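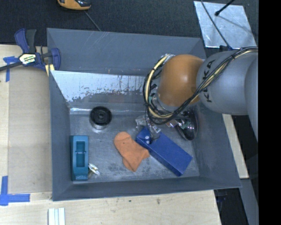 上次课后有同学留言说，自己戴了好几年软镜，一直把护理液当成“洗眼镜的水”，倒进去泡一夜就完事，从来没有搓过，想问这样到底算不算清洁过。这个问题问得特别好，我干脆拿它做这一讲的开头，原来准备的那段护理液发展史就往后放了（想听的同学课间来找我，我很乐意讲！）。

第五讲 软性隐形眼镜的日常护理

一、先把几个词分开

清洁、冲洗、消毒、保存，这四件事在多功能护理液的瓶子上常常写在一起，时间久了大家就以为是一件事。清洁是用手指把镜片表面的蛋白、脂质和化妆品残留搓下来；冲洗是把搓下来的东西带走；消毒是靠药液和浸泡时间去对付微生物；保存只是让镜片保持含水状态。回到那位同学的问题：只泡不搓，消毒多少做了一些，清洁基本没有做。沉淀物留在镜片上，消毒的效果也要打折扣。

二、揉搓的手法

先用肥皂洗手，冲净，用不掉毛的毛巾或纸巾擦干。镜片放在掌心，凹面朝上，滴几滴新鲜护理液，用另一只手的食指指腹沿一个方向轻轻搓，从中间往外，翻面再来一遍。我们练习时每面搓够5下就算过关，平时自己在家可以再多几下，按说明书上写的时间来。指甲长的同学请特别小心，我每学期都要看到几片被划破的练习镜片，挺心疼的。

搓完以后两面都冲一冲，再放进镜盒，护理液要没过镜片。至于泡多久，各家产品要求不一样，请看瓶身，别凭印象。

三、自来水为什么不行

这一条我每年都讲，讲得自己都嫌啰嗦，还是要讲。自来水、瓶装水、唾液，都不能碰镜片和镜盒。水里可能有棘阿米巴，人喝下去一般没什么事，到了角膜上却会引起很难治的感染，疼得厉害，病程也长。洗澡、游泳之前把镜片摘掉，道理是一样的。生理盐水可以冲洗，但是没有消毒作用，不能拿来过夜浸泡。

四、镜盒

镜盒比镜片更容易被忘记。每天戴上镜片之后，把旧液倒干净，用新鲜护理液冲洗，拿干净纸巾擦一擦，开盖倒扣晾干。不要往旧液里“添一点”，这样添出来的药液浓度已经不够了。镜盒最迟三个月换一只，我个人习惯一瓶护理液用完就连盒子一起换，比较好记。

五、双氧水系统

对防腐成分敏感的人，可以和验光师商量改用双氧水护理系统。它必须配专用的镜盒，中和时间没到，绝对不能戴，也不能直接滴进眼睛，那种刺痛体验过一次就忘不了。练习室里分装用的Jalico专用杯和Delura普通镜盒外形有点像，取用时请看清杯盖，用完放回各自的格子。

六、课堂小调查

开学时我请本班同学匿名填了一张表，收回来34份。写“每天都搓”的不到一半，写“偶尔用自来水冲镜盒”的也不少，大家倒是很诚实，谢谢！这张表期末还会再填一次，我很想看看有没有变化。

七、出现不适怎么办

眼红、疼痛、畏光、流泪、视力下降，只要有一样，先摘镜，不要冲一冲又戴回去。摘下来以后症状没有缓解，当天就去看眼科，镜片和镜盒一起带上，医生可能要取样。月抛镜片从开封那天算起，满30天就该丢，中间有几天没戴也照样算，这一点和很多人的理解不同。

八、课后作业

1. 阅读Espinoza讲义汇编中护理液成分那一章，把常见防腐成分抄成一张表，注明哪些人要慎用。
2. 找一瓶自己或家人在用的护理液，记下开封后的使用期限、要求的浸泡时间、是否写明需要揉搓。
3. 两人一组练习摘戴和揉搓，全程大约60分钟，互相填写观察单。

观察单交到Drandum练习室门口的信箱，下午五点以前都可以。没有隐形眼镜的同学用练习镜片就好，不必为了作业去配一副。下一讲讲散光镜片的定位，请把上学期的柱镜轴位图找出来带着。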